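Got the big clear-out going again, and the floor came first. Gray all the way across!
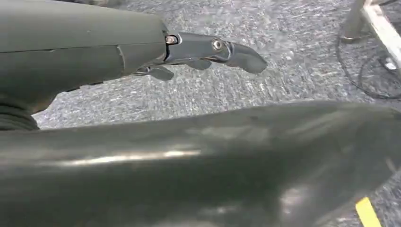 Plastic, plastic, plastic

Green stuff stays — wrapping can go whenever I stop finding more of it.
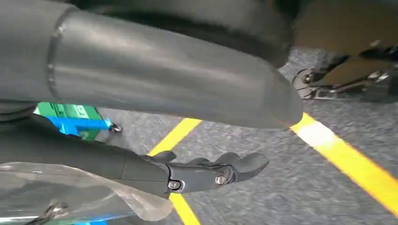 Crinkly clear film, bottom left.

Then the long gray panel, with all those clips and ribs. Yellow tape marks its spot.

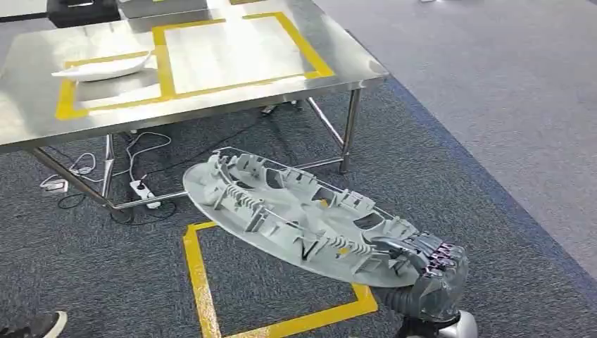 Lena Zawadzka
Blogger, shelf person

Blue shelves, green crates, top board kept bare. I love it!

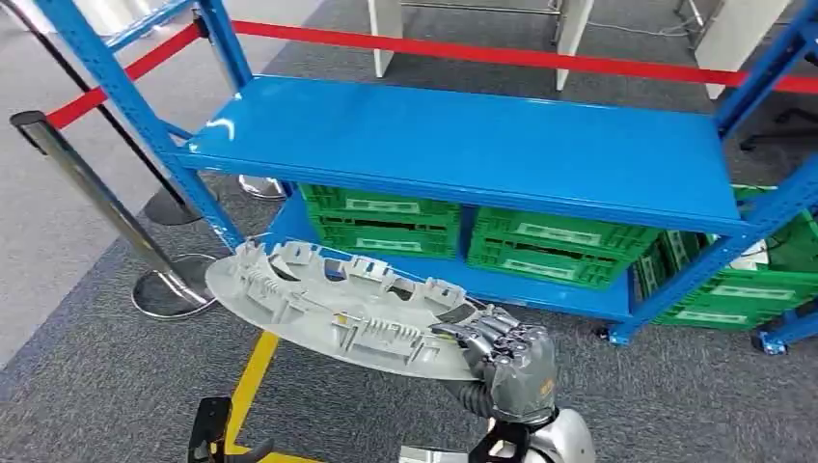 Konrad Malinowski: I'd put labels on both ends — saved me 13 trips last June.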